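4.2 Segmentierung und Zustandsschätzung deformierbarer Objekte

Die Verarbeitungskette in Skulara trennt die Aufnahme der Rohdaten strikt von der Zuordnung zu Manipulationsphasen. Jeder Datenstrom (Kopfkamera sowie linker und rechter Handgreifer) wird zunächst unabhängig dekodiert und mit den Zeitstempeln des jeweiligen Geräts abgelegt. Erst das Modul Jellent bildet die Ströme auf eine gemeinsame Zeitbasis ab. Der maximal zulässige Versatz zwischen zwei zugeordneten Einzelbildern beträgt 15 ms. Bildpaare oberhalb dieser Schwelle werden verworfen und nicht interpoliert, da interpolierte Greiferposen bei schnellen Stoffbewegungen zu systematisch falschen Kontaktzeitpunkten führten.

Der Kopfstrom dient als Referenz für die Lage des Textils auf der Unterlage. Er liefert den Überblick über Faltenwurf und Kontur, verliert aber die Kontaktstelle, sobald ein Greifergehäuse sie verdeckt.
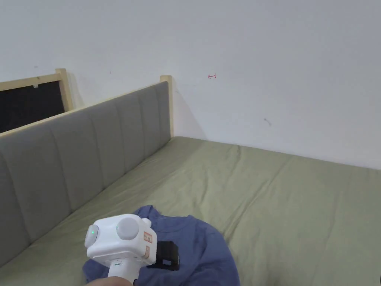
Für die Segmentierung wird das von Ham entwickelte Modul Fuvis eingesetzt. Es berechnet pro Einzelbild eine Maske des Textils und eine Maske der Greifergehäuse. Die Textilmaske wird über ein Fenster von 20 Bildern zeitlich geglättet, die Greifermaske bleibt ungeglättet. Eine Glättung beider Masken hatte in Vorversuchen dazu geführt, dass der Kontakt zu früh gemeldet wurde. Verdeckte Konturabschnitte gehen mit reduziertem Gewicht in die Zustandsschätzung ein. Das Gewicht hängt linear vom verdeckten Anteil der Kontur ab und fällt bei vollständiger Verdeckung auf null.

Die Handkameras verwenden Fischaugenobjektive. Die Entzerrung erfolgt nach der Segmentierung, nicht davor. Im Randbereich des Bildkreises verschlechtert eine vorgezogene Entzerrung die Maskenkanten deutlich, weil dort wenige Sensorpixel auf eine große Fläche verteilt werden. Die Pixel außerhalb des Bildkreises werden mit einer festen Maske ausgeschlossen. Die Fingerkinematik ist aus dem Gehäusemodell bekannt, sodass die Öffnungsweite aus der Lage der Gelenkpunkte im Bild bestimmt werden kann. Abb. 5 und Abb. 6 stellen zwei Konfigurationen gegenüber, in denen sich die Rolle des aufnehmenden Greifers unterscheidet.
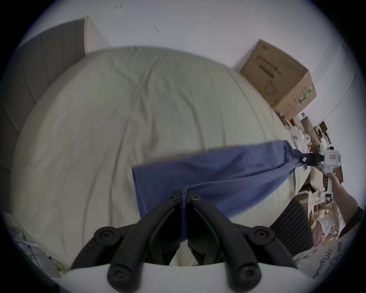
Abb. 5: Sicht einer Handkamera bei leicht geöffneten Fingern. Der zweite Greifer hält das Textil an einer Ecke.

In der Konfiguration nach Abb. 5 stützt sich die Schätzung auf zwei Merkmale: den Abstand zwischen Fingerspitzen und nächstgelegener Textilkante sowie die Richtung der Kante relativ zur Greiferachse. Der Griffpunkt des Gegengreifers wird als feste Randbedingung in das Stoffmodell übernommen, solange dessen Öffnungsweite unverändert bleibt. Das Modell verwendet ein Dreiecksnetz mit 500 Knoten. Feinere Netze verbesserten die Lageschätzung der Ecken nicht messbar, verlängerten jedoch die Rechenzeit pro Iteration.

Bei geschlossenem Kontakt entfällt das Abstandsmerkmal. An seine Stelle tritt die Orientierung der vom Griffpunkt ausgehenden Falten. Sie wird aus dem Strukturtensor innerhalb der Textilmaske berechnet und gibt Aufschluss über die Spannungsverteilung im Stoff, sofern die Beleuchtung ausreichend gerichtet ist.

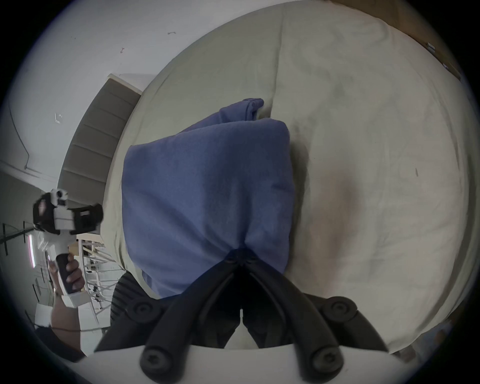 Abb. 6: Sicht einer Handkamera mit geschlossenen Fingerspitzen am gefalteten Textil; Falten gehen strahlenförmig vom Griffpunkt aus. Links der zweite Handgreifer.

Die Phasenzuordnung unterscheidet Annäherung, Kontakt und Lösen. Ein Phasenwechsel wird erst gesetzt, wenn er in 3 aufeinanderfolgenden Bildern bestätigt ist. Für bimanuelle Abschnitte führt Jellent die Phasen beider Greifer getrennt und bildet daraus einen Paarzustand. Die Annotationen von Espinoza zeigten, dass ein gemeinsamer Automat die asymmetrischen Fälle, in denen ein Greifer hält und der andere nachfasst, regelmäßig falsch zusammenfasst. Das Annotationsschema liegt seit April in der hier verwendeten Fassung vor.
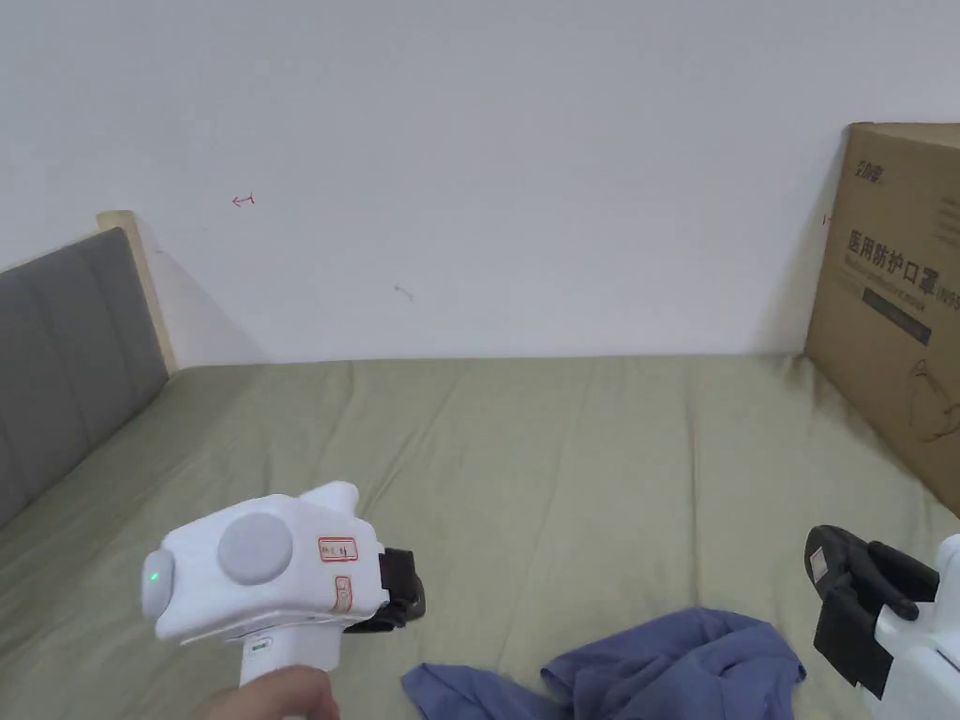
Schwierig bleibt die Initialisierung bei stark zusammengeschobenem Stoff. Die sichtbare Kontur lässt in diesem Fall mehrere Netzkonfigurationen zu, die sich in der Zahl der übereinanderliegenden Lagen unterscheiden. Skulara hält daher mehrere Hypothesen parallel und verwirft sie anhand der Reprojektion in die Handkameras. Bleibt nach dem ersten Kontakt mehr als eine Hypothese bestehen, wird die Sequenz als mehrdeutig markiert und vom Training der Greifpunktvorhersage ausgeschlossen. Für das Training der Phasenzuordnung bleibt sie nutzbar, da diese nur von den Greifermasken und der Öffnungsweite abhängt. Die Auswirkung dieses Filters auf die Verteilung der Anfangszustände wird in Abschnitt 5.1 untersucht.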